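Notes for the talk: small waste containers in shared workrooms
Khrystyna-Mariia Stasiv, Rirkdale, afternoon session

Slide 1. Introduce the subject and keep it short. The talk covers containers meant for a desk or counter, up to 5 liters. Floor bins are out of scope. If asked, refer people to the June handout.

Slide 2. Where the waste comes from. At the Rirkdale workroom most of it is label backing, thread ends, wipes and tea bags. None of it is heavy. An open cup holds it well enough until a window is opened. Mention the Jorkitex trial: 200 liners issued, all of one size, and the size was wrong for two of the rooms. The liner showed over the rim and the lid would not seat.

Slide 3. Lids. Give the three types – lift-off, swing, push-release – and say which hand each one needs. Pause before the next slide.
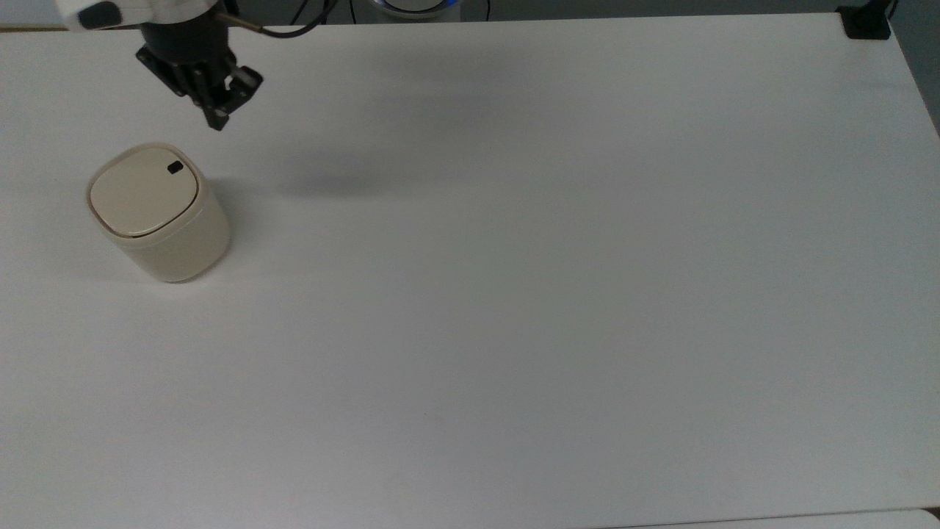 Push-release lids suit a worktop because one finger opens them and the other hand can stay full. The weak point is the catch. Lint gets under it and the lid stops latching. Placement of the release also matters: on the small cream bin it is a black rectangular button near one corner of the lid, easy to find against the pale surface. Turn the bin so that the button faces the person who uses it most. A release in the same color as the lid gets missed, and people then pull at the rim.

Slide 4. Position on the table. Keep 45 cm clear in front of the seated person and put the bin beyond that, on the side of the writing hand. Ševčík prefers the opposite side – mention it, do not argue it.

Slide 5. Emptying. Once a day, before the room is locked. Wipe the lid seam with a damp cloth, dry it, then press the catch several times. The Rastemberg rooms empty twice a week and report smell by the second day. Skip this slide if time is short.

Questions. Expect one on recycling. Two bins per table, same model, different liner color. Handouts are by the door.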